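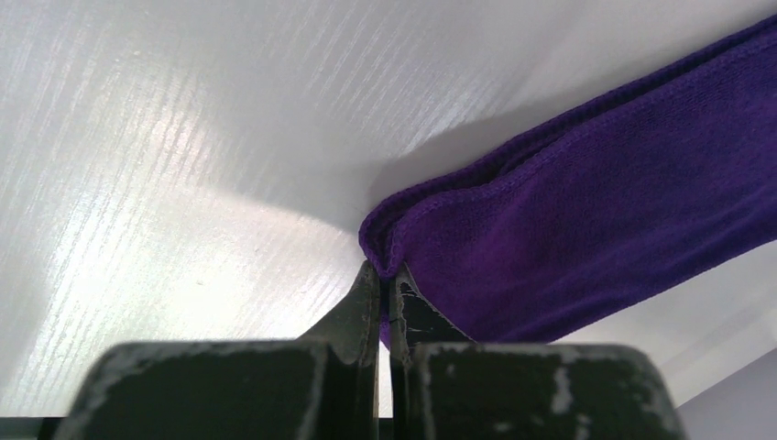

How much room should you leave around a robot arm that folds laundry at home?
Keep everyone, pets included, outside the full reach of the arm while it is moving, and mark that reach on the floor with tape.

The rest of our house rules, last revised October 2019:

Clear the table first. One cloth at a time, no mugs, no phones, no scissors. Wipe the top with a damp rag and dry it before you start.

Check pockets and take off pins. A safety pin left in a towel will scratch the table and can jam between the fingers.

Pick up by a corner or a folded edge. Terry and microfiber can be pinched lightly. Start with the lowest grip setting that holds and go up one step at a time. On our Telell arm we stay at 2 for hand towels and have never needed more than 10 for anything.

Keep the stop button where you can hit it without leaning over the table. Test it every time, before the first fold - not after lunch when you remember.

Never pull a cloth out of closed fingers. Stop the arm, open the grip from the panel, then take the cloth.

Look at the fingertips once a week. Scuffs on the outside can wait. If the inside faces are worn smooth or have sharp spots, change the pair. We log ours every 300 folds.

Children can watch from behind the tape. They don't load.

Write down any pinch or bump, even a small one. Gaspard Charpentier keeps the Pruvurlow notebook and will add yours if you send it in.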